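Kitchen Rules for Two Arms: What We Learned Writing Good Practice for a Simulated Robot

Project report, Bednarek team
13 December 2021

Why we picked rules

Most teams in our course wanted to make a robot do something new. We wanted to find out what a robot should be asked to stick to while it does something ordinary, and we had a great time with it! Our project began in September with a simulated kitchen counter, a two-armed robot with humanlike hands, and a blank page titled "House Rules."

Everything ran in Loton, the simulator our department uses. We wrote the checks in Evex, a small scripting tool that reads the log of each run and marks the moments when a rule is broken. No real hardware was involved, so our rules have only been tested against simulated contact and simulated food.

Where the rules came from

We read the general safety material from class first, and it was useful, but a lot of it deals with people walking into a robot's space. Food handling guides helped more than we expected. They care about which surface touches what, and that carries over to robots really well.

The rules we kept

Rule 1. Food goes over the board or into a dish. A hand holding food should take the shortest clear path between the two.

Rule 2. A hand with no job stays open and off the counter, at least 100 mm from the nearest object.

Rule 3. Hands carrying food stay under 200 mm per second. Empty hands may go up to 300.

Rule 4. Cookware counts as hot unless the task file says it's cold. The forearm counts too, not only the fingers (we forgot this in our first draft, and the elbow side of the arm was happily sweeping over everything).

Rule 5. Every run gets logged, including the bad ones.

How we tested

We ran 70 trials of one task set, called Imier, in which the robot moves food items between a cutting board and a pan. Evex scored each run and then two of us watched the replay separately. If we disagreed, we rewrote the rule until it could only be read one way. Rule 2 took the most rewriting — "idle" sounds simple until you have to say when idle starts. We settled on one full second with no task command.

What we found

Rule 4 was broken most often, nearly always by the right forearm on its way back from the board. Rule 3 was the easiest to keep, because we could put a cap in the controller. Rule 1 needed an exception for handing an item from one hand to the other, and we're still not happy with its wording.

Next we'd like to give our page to another team and see if they score the same replays the way we did.

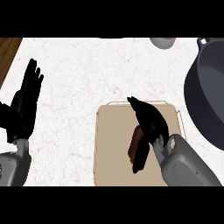

Figure 1. Simulated counter task: right hand holding a food item over the cutting board, left hand open.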